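The day the grippers let go

I have been pinched by a gripper exactly once, and it was my own fault. I'd stuck my thumb between the fingers to see whether the pads were clean (they weren't) and gave the trigger a squeeze without thinking. It hurt about as much as a clothes peg. So when Jhonatan Salazar rang me in July to say they'd had a safety stop at Trulton, I assumed somebody had done the same thing and made more of a fuss.

It was odder than that, and I've been telling people about it ever since.

Trulton teaches robots to sort and fold laundry. You take a hand-held gripper, you pick up washing with it, you put it down again, and you do this until your wrist complains. The recordings go off to train Pyo, the folding arm that Trulton is building for care homes. Jhonatan runs the collecting side. He's a cheerful man who talks very fast and owns, by his own account, no matching socks at all.

What went wrong was a screw. One of the pivots on a gripper they call Rustik had been backing itself out, a hair at a time, over 2,667 picks. The fingers still closed and they still looked square to each other. But under load one of them sagged, and the software, which works out how wide the grip is from how far the linkage has moved, went on reporting a nice firm hold on things that were already sliding away.

On a sock, who cares? You drop it, you mutter, you pick it up again.

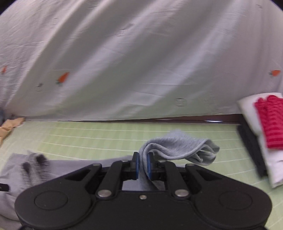 The trouble is that Pyo learns from all of it. Somewhere in those recordings were slips labelled as good holds, and Pyo, being a diligent pupil, learnt that a slipping feeling was what success felt like. Put a heavier load in front of it — a wet bath towel, in this case — and it swung the thing over the folding table at full speed with hardly any grip. The towel flew off, caught the emergency stop post and knocked it flat. The arm kept going for three more seconds!

I asked Jhonatan whether anyone was hurt. No, thank goodness. The only person in the room was over by the kettle. But the stop post lying on the floor bothered him far more than the towel did, and I can see why. It had been standing on a weighted base that everyone had leant on, hung coats on and generally treated as furniture. It's bolted down now.

Then came the tedious bit. Zastum, who supply the grippers, sent a tub of thread-locking glue and a torque driver, and every pivot got done. Sixty-seven sessions had to be thrown out because there was no telling which holds were real. Jhonatan sounded properly mournful about those. You try folding pillowcases with a claw for a whole afternoon and then being told to bin it.

They've also started a check I rather like. Before each session you grip a test strip and hang a small weight off it, and if it creeps at all, the gripper goes back on the shelf. It takes less time than making tea. They had done it 100 times when I last asked, and it had caught two more loose pivots, both on grippers that everybody swore were fine.

I had a go with one myself when I visited. I managed a pillowcase and most of a T-shirt before my forearm gave up, and I did keep looking at the screws.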